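Materials Test Technician, Permeable Surfacing
Flelach Paving Products
Full time, on site, Nustow plant
Reference 953

Flelach makes resin-bound and recycled-aggregate surfacing for driveways, patios, footpaths and light-duty parking areas. The Nustow plant runs two pressing lines and one test lab. The lab checks outgoing batches, supports product development and handles samples returned from installers. We are hiring one technician for the lab's day shift.

The position reports to the lab supervisor. Start date is in February, or earlier by agreement.

Duties

Prepare test specimens from production tiles and from loose mix, including cutting, curing and labeling.
Run infiltration, slip resistance, abrasion and freeze-thaw tests according to written procedures.
Record results in the lab database on the day of the test and flag any batch outside tolerance to the shift lead.
Calibrate balances, calipers and the compression frame on the published schedule.
Maintain the outdoor exposure yard, where 132 panels are inspected and logged every month.
Cut and pack retained samples for the Zornon product line, our edging and step range.
Write short test reports for the technical sales group. Most run to one or two pages.

Required

High school diploma or equivalent.
Two years of work in a test lab, quality department, concrete plant or similar setting.
Ability to read a written test method and follow it without shortcuts.
Working knowledge of spreadsheets, including basic formulas and charts.
Ability to lift up to 50 pounds and to work outdoors in cold or wet weather for part of the shift.

Preferred

Associate degree in construction materials, civil technology or chemistry.
Experience with resin binders or polymer-modified mortars.
Wet saw and core drill experience.
Forklift certification. We will train and certify a candidate who does not have it.

Hours and pay

The shift runs 7 a.m. to 3:30 p.m. with a half-hour unpaid lunch. Overtime is occasional and mostly falls in spring, when installers place their largest orders. Pay is hourly and depends on experience. The range is given to every applicant at the first phone call. Benefits include medical and dental coverage, paid holidays, a boot allowance and tuition support for job-related courses.

Training

New technicians spend the first seven weeks paired with a senior technician. Each test method is signed off separately, and no one runs a method alone before sign-off. Saw and press training is given by the plant safety lead.

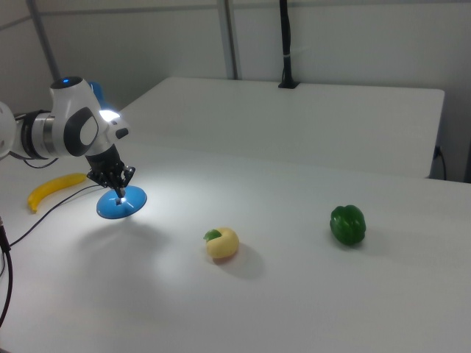
Technicians who complete sign-off on all core methods may apply for the Ambaye project, a development program for thinner pavers intended for roof terraces and balconies. Project work takes one day a week at first and carries a higher hourly rate.

How to apply

Send a resume and a short cover letter through the careers page, quoting reference 953. In the letter, name one test method you have run yourself and state what equipment you used. Applications without a cover letter will not be reviewed.

Selected applicants will have a phone call, then a half-day visit to the lab that includes a paid practical exercise in measuring and recording. Safety glasses and hearing protection are provided. Bring closed-toe work shoes.

Questions about the position can be directed to the plant office, extension 781.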